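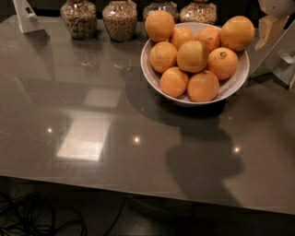
Greer replied that the thread title was misleading, and that "automated restocking" covers two different jobs at her site. Splitting them out before anyone quotes hours would save a lot of arguing.

kdolan
Fair. Title changed. For anyone coming in from the search page, the original post was about what happens to the kitchen and breakroom crew once the Jundix units take over fruit, dry snacks and surface checks. I supervise the day crew on four floors. We went live in April.

Kathleen Dolan
Facilities, day shift

gpurves
Thanks. So the two jobs are:
1. Level check. Unit looks at bowls and jars, decides whether each is above or below the line, logs it.
2. Refill. Somebody or something brings the stock and puts it out.
We have 1 fully handed over. We have 2 handed over for fruit only. Jars are still manual at our place because of the lids.

arunas_t
Which firmware? Jars were added to the refill routine in the spring release, but only for wide necks. Narrow necks still go to a person as a ticket.

gpurves
Spring release. Ours are narrow.

kdolan
Same here. The numbers I have so far, from the Kataser log:
Level checks in the first full month: 2,922
Checks sent to a person for a second look: 27
That second figure is what the vendor likes to show. It leaves out the tickets raised for jars, which sit in a separate queue and are not counted as exceptions.

rsimko
I would treat the 27 with caution. A check that is wrong but confident never gets sent to anyone. What is your sampling rate on the ones it passes?

kdolan
Zero at present. We had planned to sample and then the roster was cut to match the forecast, so there is no one on the floor at the right time.

rsimko
Then you don't have an error rate. You have a referral rate.

arunas_t
Bit harsh. It's a fruit bowl. The cost of a wrong pass is that someone goes without an orange until the next round.

rsimko
The cost is that the rostered hours were set from that figure. I don't much care about the orange.

zsevcik
Agree with Radoslava. We ran Sornia units for a year before changing over, and the same thing happened. The level check was fine on matte benches. On polished tables under panel lights it was noticeably worse, and the log gave no sign of it because the confidence score didn't drop. We found out by walking the floor with a clipboard.

One more item for the list. Level is not condition. Our old attendant would turn the fruit over, pull anything soft and put the older pieces at the front. The unit reads a full bowl as a full bowl. A brown mark on the peel isn't a reason to bin an orange, but you need to pick it up to know what is under the mark. Grip force data might do it in theory. Ours didn't record any.

Zuzana Ševčík

arunas_t
Koubek has a ripeness add-on. Priced per unit, capped at 1,000 items a month on the base tier. I haven't used it.

gpurves
We trialled it for six weeks. Fine on bananas. Not much use on citrus, where colour varies anyway and a greenish one can be perfectly good. It flagged those and passed two that were mouldy underneath. Handed it back.

kdolan
Back to the people side, which is what I asked about. Current state:
– Two attendants moved to the exception desk on the ground floor. Seated work, same pay grade, more screen time than either wanted.
– One went to part time at her own request.
– The early start is gone. Crew used to begin at 5:30, now 8:00. Most prefer it. One lost the early loading and is about $2,000 a year worse off, and I am still arguing that with HR.
– Cable and charger tidy-up has been added to the position description. It was on no one's list before.

zsevcik
Put the loading in writing now. Ours was treated as a rostering change and by the time it was disputed the window had closed.

arunas_t
I'd still say the desk roles are a net gain. Less lifting, fewer wet floors.

gpurves
Less lifting, yes. Our two also used to be the ones who heard about a dripping tap or a broken chair, just from being in the room. Those reports fell off after the change and the faults did not. We now pay for a weekly walk-through.

rsimko
Kathleen, if you can get one person for an hour a day, pull passed checks at random and compare by eye. Split by table surface as Zuzana suggests. Two weeks would be enough to see whether there is a problem.

kdolan
I can probably get 40 minutes. Will use the mid-morning slot, glossy tables on levels 2 and 3 first, and post the split when I have it.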